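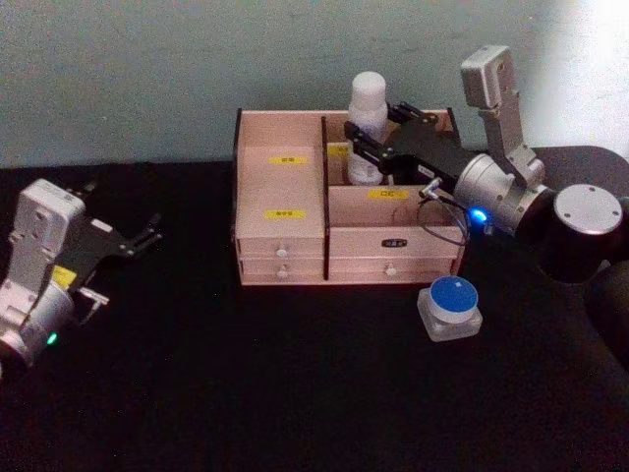 Tidying is serious work at Ballimico. The Perninlow firm has 147 staff, and five of them used to spend their mornings putting bottles and jars back where they belong. Now a pair of robot arms called Jiseck handles the sorting, and the crew has moved over to mixing colours and testing new creams – the jobs they'd been asking for all along!

They still write the labels, and they still step in when a lid slips. By December they hope to have a second pair running.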